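What the Second Arm Really Costs

Reading time: 4 min
Print this item | E-mail this item

May 24, 2021

The purchase request for the second arm has gone in, and it is a slim thing of two pages. The request for the first one was a single line, which explains a good deal about the past year.

Those of you who were here will remember how that went. We budgeted for an arm and received one. It came on a pallet, in very handsome foam, and it sat in the foam for most of a month while we found out what else we should have bought. A bench that didn't sway, for a start. A power drop on the right side of the room. Fingers. I had assumed fingers were included, the way one assumes a car will have a steering wheel. They were a separate line on the Kandasamy quote, below the fold, with a 13-week lead time.

So the second request is built the other way around. We listed everything that has to be in the room on the day the arm arrives, put prices on it, and only then looked at arms. The two bidders are Simeck and Loltine. Simeck is cheaper by a pleasing amount until you add the service plan, at which point the two quotes meet in the middle of the page like old friends. Loltine throws in the mounting plate. Simeck throws in a tote bag.

The items that people tend to question, in the order they questioned them:

Spare finger pads, a set of 20. Yes, all of them. Pads wear, and they wear fastest in the week before a visit. Last time we ordered two and felt extravagant.

Cables and cable management, $900. This is the figure that gets circled in red every time the sheet goes around. I invite anyone holding the red pen to come down and spend an afternoon with a wrist camera that drops out whenever the arm turns left.

Shipping and unloading. The building has a loading dock and the dock has a height, and the truck also has a height. We paid for the difference in April of last year and would like to plan for it this time.

Test objects, $50. The smallest line on the sheet and the one that took longest to approve. Accounting wished to know why a robotics budget contained soft toys, and whether they could be coded as office supplies. They could not. There is no code for them at all, so for the moment they are filed under consumables, between the wipes and the zip ties.

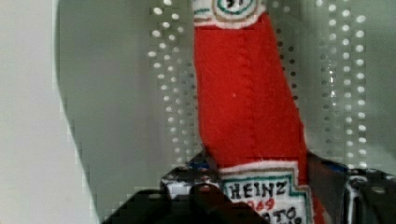 The argument for spending the money is a dull one. Rigid blocks tell you that the fingers close. They don't tell you much about the hundred small decisions between closing and holding, and most of what our partners at Wuter want handled has some give in it. A thing that squashes is a fair test of whether your force settings are any good, and it is a great deal cheaper than testing them on the partner's stock. If the second arm is going to do the same work as the first, it needs its own set, too. Sharing one box of objects between two stations means one station is always waiting, and we would be paying a five-figure sum for something to wait with.

What we have left out is also worth a mention. There is no extended warranty, as the terms exclude wear, collision and "operator influence", and that doesn't leave many ways for an arm to break. There is no second license for the planning software either – the one we have covers two stations, according to page nine of the agreement, and I have a bookmark in page nine.

Both quotes expire at the end of next month. If your group expects to use the new station, send in your bench hours before then, along with anything you'll need bolted, wired or plugged into it. Requests for fingers should say which fingers.

Print this item | E-mail this item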